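Flarkon Cable Tidy Starter Kit
Item no. 800-37
In stock — ships from Ellville

Most desks collect cords faster than anyone can sort them. The Flarkon kit has what you need to bring one workstation under control: reusable wraps, adhesive clips and a roll of write-on labels. No drilling, and no tools apart from a pair of scissors.

What's in the pack
Reusable wraps, 168 mm long: 12
Adhesive cord clips: 8
Write-on label roll: 1
Instruction card: 1
Pack weight: 116 g

How to use it
Unplug everything first and wipe the desk down. Group cords by where they go, not by color. Label both ends of each cord before you wrap it. Leave some slack near plugs and adapters so nothing pulls on the socket, and keep any switch where you can reach it. Clips hold best on smooth wood, metal and painted surfaces — give them an hour before hanging any weight on them.

The wraps open and close as often as you like, so adding a cord later doesn't mean starting over. They come in black only. For thicker bundles, see the Hornitz sleeve, sold by the yard.
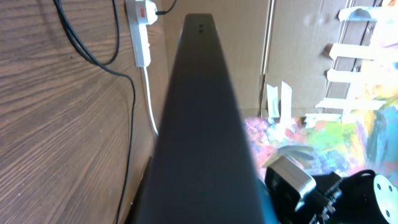 Black cables against wood grain, with a white adapter and its red switch.

Goes well with
Sala under-desk tray, small or large
Hornitz cable sleeve
Flarkon label refill

Returns
Unopened packs can be returned within 37 days. Clips that have been stuck down can't be exchanged. Orders placed before noon leave the warehouse the same day.

Page updated 2021-01-03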